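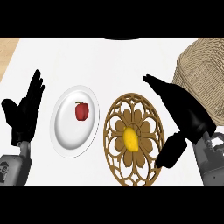 Issue 6

How to Budget for a Two-Arm Tabletop Cell Before You Order Anything

The price on the quote for a pair of arms is the easiest number to get and the least useful one to plan from. The steps below are the order we follow at Trundodico when a food-handling client asks us what a small bimanual station will cost. They assume you want it to sort or move ordinary items on a table, such as peppers and lemons going between a plate, a trivet and a basket, and that you have someone on staff who can write and maintain the software.

Step 1. Write the task down in one paragraph

List every item the station has to handle and every place an item can start or end. Include the awkward ones. A pepper has lobes and a stem, and a lemon rolls. A trivet with an openwork pattern is hard on any depth sensor you were hoping to save money on. If the paragraph runs past one page, you have two tasks and should budget for the first one only.

Step 2. Simulate before you price hardware

Build the table and the objects in a simulator and put the arms you are considering at the edge of it. You are checking reach, clearance between the two arms, and whether a hand blocks your view of the thing it is trying to pick up. On the Voicu job this showed us that the table on the drawing was too deep, and the fix was a changed line on an order form.

Set aside staff time for this step as its own line. We allow 200 hours for a first project and less for a repeat. Add a workstation with a decent graphics card if you don't own one.

Step 3. Decide between hands and grippers

A hand with fingers and a thumb costs more than a simple gripper, needs more spares, and takes longer to program. It also copes with a wider mix of shapes. Go back to your paragraph from Step 1 and mark each item a plain gripper could manage. If that is all of them, buy the gripper.

If you do need hands, ask the supplier these things in writing:

What does a replacement finger cost, and is it in stock?
Can we swap the hand ourselves, or does it go back to the factory?
How much of the arm's payload does the hand use up?
Is the software license per hand, per station or per site?

The last one caught us out with Zavimora, where we had planned for one license and needed 2.

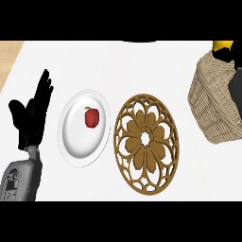
Step 4. Price the table and everything bolted to it

People leave this out. You need a surface that won't shift, mounts for both arms, camera brackets, lighting, an emergency stop within reach, and whatever guarding your safety review calls for. Plain matte white is a fine choice for the top if your objects have some color to them. White plates on a white table are harder to pick out, so test that in simulation too. Keep $2000 back for brackets and cable runs alone — it always goes.

Step 5. Add the running costs

Put these on a separate sheet, by year:

Service contract
Spare fingers, pads and cables
Software renewals
Replacement produce or other test items
Staff hours for retraining when the items change

Produce sounds like a joke line until someone in accounting asks why the engineering group is buying peppers every week. Simulated peppers are free, and you can do most of the early work with them.

Step 6. Order in stages

Buy one arm and one hand first if the supplier will hold the price on the second set. Zastside held theirs for 6 months when we asked, which covered us from August into the new budget year. Get the hold in writing, with the model number, and check that the second unit will ship with the same firmware as the first.

Leave the guarding until the layout has been run on the real table. Moving an arm mount by a few inches is an afternoon's work, and reordering panels takes weeks.

A blank version of our budget sheet is on the downloads page. Prices in it are left empty on purpose, so get your own quotes.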